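Filed under: Open data / Food and kitchen

# Kilamow Recipe Words

Kilamow is a small collection of home recipes with every cooking word marked up by hand: the verbs, the measures, and all those lovely vague bits like "a good knob" or "until it smells right". It holds over 800 recipes in 52 plain text files, one file for each week of the year, so the seasonal ones sit together. May is my favourite – so much rhubarb!

## What's in a file

Each recipe starts with a title line, then the ingredients, then the method. Tags come in square brackets straight after the word they belong to. There are 6 tags in all, listed in `tags.txt`, and you can read the files perfectly well without knowing any of them.

Old spellings are kept. If a contributor wrote "flower" for flour, it stays "flower", with the modern spelling in the notes column. Ounces stay ounces too.
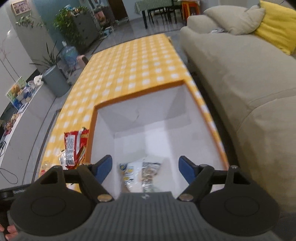

*Open box on the long table, checked cloth underneath.*

## Where the recipes come from

Most came out of notebooks and card boxes from Grada and Lumanlan, typed up a few at a time. The Lumanlan ones are heavy on dumplings and preserves, and the handwriting was a joy (mostly). Three recipes in week 31 have no oven temperature – the cards simply say "hot".

## Using it

Unzip and open `week01.txt` in anything. If you want tables, the Kisitz script in `tools/` turns the lot into CSV:

 python kisitz.py --all

It trips over fractions written with a slash and a space, e.g. "1 /2 cup". Fix on the way.

## Known gaps

- Very little fish
- Week 8 is thin
- Bread timings haven't been checked

New recipes are very welcome, especially soups! Please send plain text, one recipe per file, and keep the odd words in.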